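Three months into running the Fluvmont guest rooms on my own. A thread on what I've learned about carpets, mostly by getting it wrong.

1/ We have 8 rooms and all of them are carpeted. I inherited the carpets with the lease. I would not have picked them, but replacing the lot came in well over what I had, so I clean them.

2/ Vacuum slowly. I used to do a room in the time it takes a kettle to boil. Now I go over the walking strip by the bed twice, in two directions, and the bag fills a lot faster than it did.

3/ Blot spills, don't rub. Everyone says it and I still rubbed at a tea stain in March. That patch is fuzzy now and will stay fuzzy.

4/ Cold water first on most things. Then a drop of plain washing-up liquid in a bowl of water. Rinse it out properly, or the soap left behind picks up dirt and you get a grey ring a fortnight later.

5/ Hiring a machine from Rarkik was fine for a weekend. Buying one would have cost me 400 and I have nowhere to keep it. Book early, Sunday goes first.

6/ Bedroom carpet and the bin:

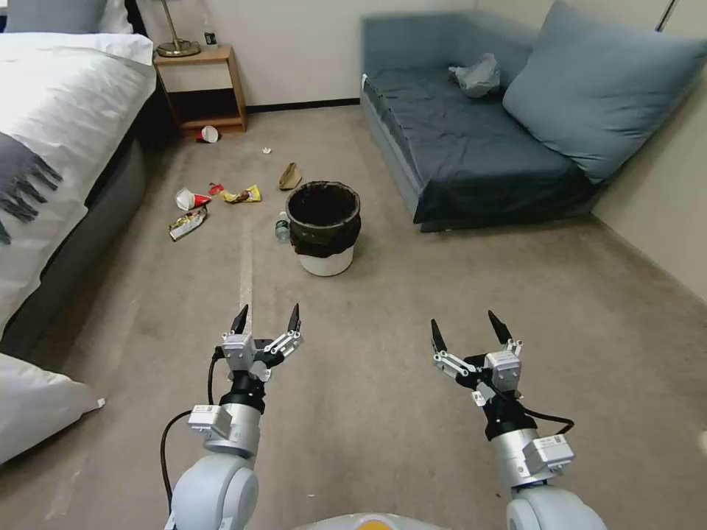
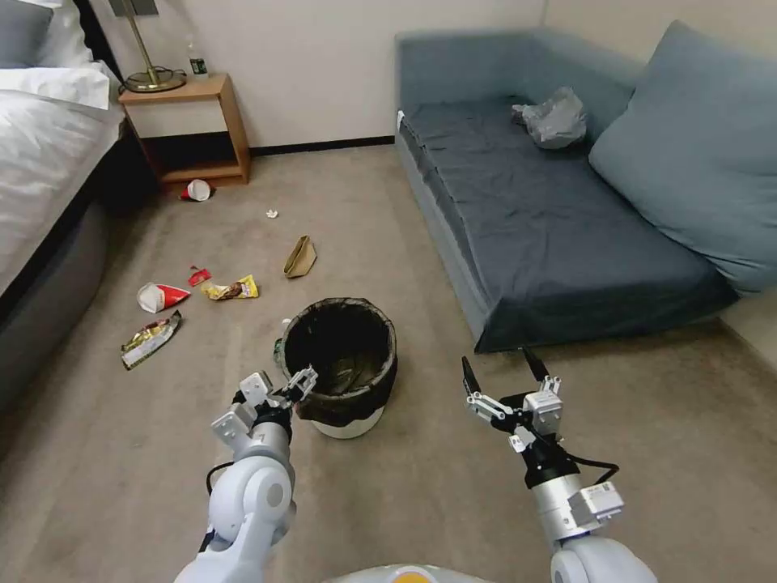 7/ Don't soak the pile. The first time I did room four it was still damp the next evening and I had to move a booking. Less water, more passes, windows open, door open.

8/ Furniture dents. An ice cube in the dent, leave it to melt, blot, then lift the pile with a spoon. Works on the wool mix. On the cheaper stuff upstairs it made no difference.

9/ I had a quote from Cerka for a full deep clean, all rooms plus the stairs. 1,522. I'd set aside 1,000. They took the stairs off and we met in the middle, and I did the stairs myself with a hand brush. Wear knee pads.

10/ Mats at the front door have done more than any product. One outside, one inside, both long enough for two steps. The landing stays cleaner and so does everything after it.

11/ Keep an offcut if you can. Mine were in the loft - the previous tenants left a roll behind. I test every cleaner on that first.

12/ Next job is the hall runner, which has a burn near the radiator. If anyone has patched a runner with a pattern, tell me how you lined it up.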